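Moving the Setora solver off the old build

I spent most of Wednesday getting Setora to compile with a current Fortran compiler. The code is a two-dimensional heat solver, 1,718 lines in one file, with fixed-form source and common blocks shared by nearly every routine. Cathal Sheehan wrote the first version at Kinsella and still answers mail when I have questions.

The first pass gave 82 warnings. Most were unused labels. Four were argument mismatches, where a routine expected a double and the caller passed a single. The old compiler let these through, and the results had been slightly wrong in the boundary rows for as long as I have had the code.

I fixed the mismatches by moving the routines into a module, so the compiler checks every call. The common blocks became one derived type, passed as an argument. That part was slow – the same block was declared with different variable names in three places.
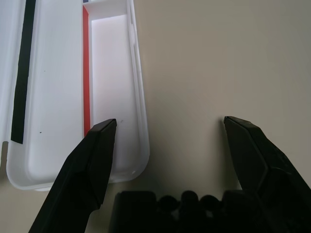
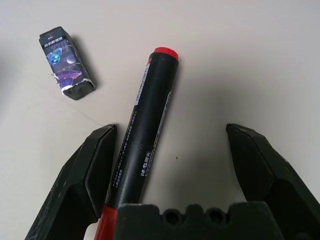
The next step was array order. The inner loop ran over the second index, so each step jumped a full column in memory. I swapped the loops and reran the standard case, a 1,000 by 1,000 grid. It converged in 1,609 iterations, the same count as before the swap, and the residuals matched to the last printed digit.

I have left the output format alone. Pudora reads those files by column position, and I don't want to change two programs at once. The restart files are still unformatted and still depend on the record marker size, so anything written by the old build needs the small converter in the tools directory.

OpenMP is next. The red-black sweep should split cleanly by row, but the convergence check needs a reduction and I have not written it yet.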